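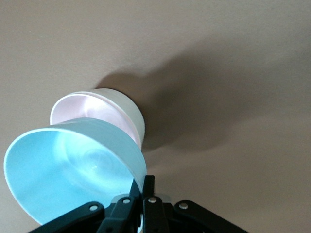 Heft 7, Seite 16

Wärme braucht verlässliche Leitungen

Von Boris Lukáč

Die Entscheidung, die Erweiterung des Gasspeichers Golmont erneut zu vertagen, wird von den Beteiligten als Zeichen der Besonnenheit dargestellt. Dieser Lesart ist zu widersprechen. Wer über Speicher erst berät, wenn die Füllstände sinken, betreibt keine Vorsorge.

Der Betreiber Beneš hat für den Standort zwei zusätzliche Kavernen beantragt. Die Unterlagen liegen der Genehmigungsbehörde seit Januar vor und umfassen 169 Seiten. Strittig ist im Kern allein die Frage, wer die Kosten der Vorhaltung trägt, wenn der eingelagerte Bestand in einem milden Winter nicht abgerufen wird. Eduard Zelenák hat in dieser Zeitschrift dafür plädiert, das Risiko vollständig bei den Händlern zu belassen. Sein Argument, der Sommer-Winter-Spread müsse den Speicher finanzieren, ist in sich schlüssig. Es setzt allerdings voraus, dass ein solcher Spread besteht. In der vergangenen Einspeichersaison war er über Wochen negativ, und die Buchungen blieben entsprechend aus.

Der Vergleich mit Clurow drängt sich auf. Dort wurde ein Teil der Kapazität als strategische Reserve ausgeschrieben und über eine Umlage auf die Netzentgelte vergütet. Das Verfahren war umständlich, die Abrechnung mit den Stadtwerken zog sich hin – die Reserve stand jedoch zu Beginn der Heizperiode bereit. In Dudthorpe hingegen vertraute man auf kurzfristige Lieferungen über das Terminal und musste bei der ersten Kältewelle industrielle Abnehmer mehr als 16 Stunden lang abschalten.

Gegen eine Umlage wird eingewandt, sie belaste Haushalte für eine Leistung, die womöglich nie in Anspruch genommen werde. Der Einwand verdient Beachtung, trifft aber auf jede Form der Absicherung zu. Entscheidend ist, dass die Umlage befristet, der Höhe nach begrenzt und jährlich überprüft wird. Eine Laufzeit von sieben Jahren erscheint angemessen.

Die Behörde sollte den Antrag für Golmont daher noch vor Beginn der nächsten Einspeicherung bescheiden. Die Kostenfrage kann parallel geregelt werden; der Entwurf einer entsprechenden Verordnung liegt vor.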